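2024-12-02

Drive cell day again, and I've still got a crick in my neck from leaning over that rail.

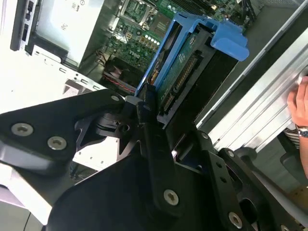 Amnuay Kongkaew read my last entry and wrote back that I was chasing the wrong thing, that a jaw which drops caddies is nearly always a pivot problem and I should leave the grip force alone until I'd checked every joint for play. I grumbled, because I'd spent all of Friday on grip force. Then I went and checked every joint for play.

So, the joints! I powered the arm down, locked it out, and wiggled each finger by hand with the jaws half open. The left one was fine, a nice firm feel all the way through. The right one had a little click in it, so small I thought I was imagining it (I made Xuân Vi come over and feel it too, and she got it on the second try). The bolt in the lower joint had backed out maybe a quarter turn. I took it all the way out, cleaned the old thread locker off with a pick, which took forever, put on a fresh drop and snugged it back down. Then I did its neighbor too while I had the driver in my hand.

After that came the part I hate, which is teaching the pick point over again. Tighten one finger and the whole grip shifts a hair, and the old numbers aren't worth much. I jogged down over the Dell we keep for setup, closed on the caddy as slowly as the pendant would let me, and watched which side touched first. Right side, every time. I nudged it over, opened, closed, nudged again. By lunch both fingers were landing together as near as I could tell by eye, and I saved the position as 402 so I wouldn't overwrite 301, which is the old one and which I'm keeping until I trust the new one. I have been burned by that before, back in March, and Jacinto Manríquez still brings it up.

Grip force I put back to 40 percent, where it was before I started messing with it. Fine, Amnuay.

Ran around 100 cycles in the afternoon, just lift, hold, put back. Two bad ones, both near the start, and both times the caddy hadn't been pushed all the way home before the cycle began, so I'm blaming my own thumbs. No click in the right finger when I checked it again at four. I put a paint mark across the bolt head and onto the plate so I can see at a glance if it's creeping.

Things I didn't get to: the cable tie on the forearm that's been chafing, wiping down the rail, and writing any of this up properly in the Larkavau logbook. Also we're down to the last of the good thread locker and I forgot to put it on the order again. Rommel Saludo is on mornings this week so I left him a note on the pendant saying use 402, don't touch the force, look at the paint mark before you start. He'll probably text me at six to ask which bolt.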